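24 novembre 2021 - cahier de l'atelier carrières, programme Fuvetari

1. Relances anciens doctorants
Envoi du matin : 1 000 messages sur les 1 303 adresses du fichier Rirkelow. Le reste part demain, la messagerie bloque au-delà. 12 réponses à midi, dont 5 acceptent un entretien de vingt minutes. Objet retenu : « Question sur votre parcours ». L'ancien objet (« Réseautage ») est abandonné.

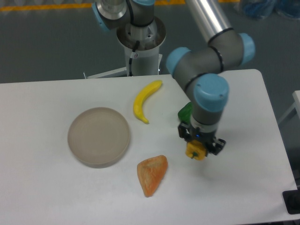 2. Modèle de message
Version B raccourcie à six lignes. Demande précise en deuxième phrase, pas de CV joint. Formule de fin à revoir - trop raide pour le privé.

3. À faire
Supprimer les doublons Marciniak / Prusano avant le second envoi. Ajouter une colonne « date de remerciement ». Comparer les taux avec ceux de juin.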